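# Chapter 6: From Images to Actions

In Chapter 5 we treated the gripper as a single number, the opening width, and assumed that the number arrived on time and was correct. This chapter drops both assumptions. We start with the raw streams that come off a pair of hand-held grippers, turn them into aligned training records, and fit a first policy to them. By the end you should be able to load a session, check it for timing errors, and explain why a policy that does well on stored data can still reach for the wrong place.

The running task is book handling. An operator at the Covden bench works with one gripper in each hand, moving books and small desk items, and the software records what the wrist cameras see together with the pose and opening of each gripper. The full collection, which we call the Sillescombe set, holds 435 sessions. You will work with a subset of 40 until Section 6.5.

## 6.1 What the wrist camera sees

A wrist camera moves with the hand. The table slides and turns under it, but the fingers stay near the same part of the image and change mainly as the gripper opens and closes. A perception module can use this. If the fingers are located once, at calibration, later images need only a small search near the expected position.
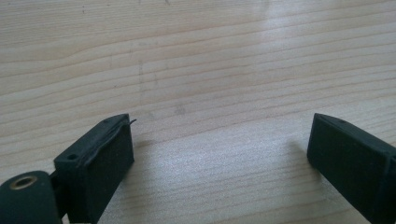 **Figure 6.1** Wrist view with the gripper open over bare tabletop. Note the glare near the top and the raised strip on the left finger.

Open frames like Figure 6.1 look uninteresting, and many students delete them to save space. Keep them. They give the segmenter clean examples of the background, and they show up faults in it early. Three are common:

- **Glare.** Bright reflection removes the grain, so a tracker that depends on texture has nothing to match in that region. Lower its confidence there; do not fill the gap with a guess.
- **Shadow.** A soft shadow beside a finger can be labeled as part of the finger. The measured opening then comes out too small.
- **Outline changes.** A template made from a CAD model expects straight edges. Any material that stands up from the finger will be scored as a mismatch, or as an object in the grasp.

The third fault is the hardest to catch from numbers alone. In Britita, the labeling tool used throughout this book, the command `britita inspect --open` shows every frame with the gripper near full width. Run it before you train anything.

## 6.2 Two hands and two clocks

Each gripper has its own stream, and each stream has its own clock. The clocks start at different moments and drift apart slowly. We write the offset between them as *d*, and estimate it by lining up motion that both streams must share, such as the sync gesture at the start of a session.

An error in *d* matters more for some tasks than for others. If one hand rests while the other works, a small error does little harm. If one hand passes an object to the other, the same error can make the record show a release before the receiving hand has closed. The policy will learn that order and drop the object.

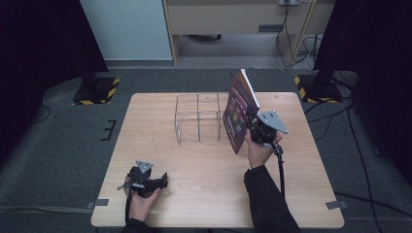 A policy for two hands also needs to know which hand is doing what, and the streams do not say so directly. We add a role label for every time step: *hold*, *move*, or *idle*. The label comes from gripper opening and contact, never from speed, since a hand can be still and busy at the same time. In the bench view the right gripper has a book clamped upright and would be labeled *hold* or *move* depending on its motion, while the left gripper is empty and gets *idle*. The organizer on the table gets no role, but it does matter to the planner. Its sides are clear, and a depth sensor may report the surface behind them, so Section 6.4 enters it in the map as a fixed box.

Role labels are stored beside the actions in each record. A typical record looks like this:

```
t: 1000
left: {open: 1.00, role: idle}
right: {open: 0.31, role: hold}
offset_ms: 2
```

Here `t` is the step index, `open` is a fraction of full width, and `offset_ms` is the current estimate of *d*. Poses are kept in a separate file and joined by step index when Gwilliam, our training library, loads the session.

### Before you continue

Install Britita and Gwilliam as described in Appendix B, then load the first session of the subset. Plot `open` for both hands on one time axis and mark each role change. Save the plot, as Section 6.3 uses it to choose the window length for the policy.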